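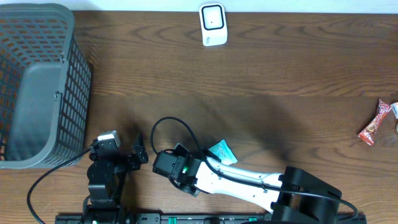 September 3, 2026

Notebook, sorting table, Kimholm workshop. Written by me, Gert Venter please correct if I remember something wrong.

Today I wanted to finish the question of the table before we start with the real boxes from Dredow. The question is simple: where does the gray basket stand, and how much free table do we need next to it. Last week we changed it almost every day and then the notes cannot be compared with each other.

Basket: the big gray plastic one, on the left. We tried it also at the far side, but then you must lean over the table for each small thing and after one hour the back complains. On the left is good for me. Lindiwe Tshabalala is left-handed and says it is good for her too, only she stands a little more to the right than I do. So left is decided. I will put tape on the table for the corner when I find the tape.

The middle of the table stays free. This is a rule now, please. Things which wait for a decision go to the right side or to the top, never in the middle. I know it looks like a waste of space, but yesterday I had a pile in the middle, and I sorted part of it two times.

About the basket itself. The solid floor is good, small things do not fall through there. The walls are another matter. They have the openings and slots everywhere, and a flat thin thing can slide in a slot and stay there, half inside and half outside. With paper and wrappers this happens easily. I tried with a folded receipt and it went through the side wall on the third try. For now I accept it. Gert proposed a sheet of cardboard along the inside of the right wall – I am not against, but then we have to take it out every time we wash the basket, and I know who will forget it (me).

The small hook on the right rim: I use it for nothing at the moment. Possibly for the label with the box number. To try.

Things from the trial lot which made discussion today:

- Candy wrapper, the slim red one with the swirl. I put it first to "trash", Lindiwe put it to "packaging, printed". We looked in the list from Hlongwane and both are allowed, which does not help. Decision for now: printed packaging goes to "packaging" also when it is small. It is on the right side of the table until somebody writes a line for it in the list.
- Small white device with the black outlined square on it. No category. It has a gray marking, very small, I could not read it from my place. I put it at the top of the table, out of the way. Lindiwe thinks it belongs to "electrical, small", I think so also, but I do not want to write it before one of us has looked at it with the magnifier. The magnifier is in the other room, in the drawer with the Clornness samples.
- Pen caps without pen. "Plastic, small". No discussion, but I write it because I asked the same thing last month and did not find the answer.

Time. I made 3 rounds with 40 pieces each. First round was slow, I was still looking in the list for each second piece. The second and third were better, and the third one I did without list except for two pieces. I did not write the minutes for the first round, sorry, I started the clock too late. So no average today.

The light is still not good. There is a soft shadow on the table right of the middle, and dark pieces on the brown wood are difficult to see there, especially the brown rubber ones. I moved the lamp, then the shadow moved too, and after that it was on the basket, so I moved the lamp back. Maybe a light cloth on the table would help more than the lamp. Gert says cloth makes wrinkles and the small pieces roll into them. He is right with this. A big sheet of white paper then? It must be changed often. I leave it open.

Also the wood: I noticed the sticky places near my side again. Warm water and a little soap, then dry with the towel. Please do not use the orange cleaner, it leaves a film and the paper labels stick to it.

For the first box from Dredow we have to expect 200 pieces, if their paper is correct. The basket takes this without problem if most of it is small. If there are bottles inside, I am not so sure. Then we sort in two parts and empty the basket between, and write down where we stopped.

To do:

- tape for the basket corner
- magnifier, look at the marking on the white device
- ask Hlongwane for one line about small wrappers, short answer is enough
- try cardboard in the basket one time, with Gert
- white paper, one sheet, just to see

Lindiwe wants to have the list ready before October. I think it is possible if the categories do not grow any more. At the moment they grow.

Later, same day: found the tape. It is brown, on a brown table. I look for another one.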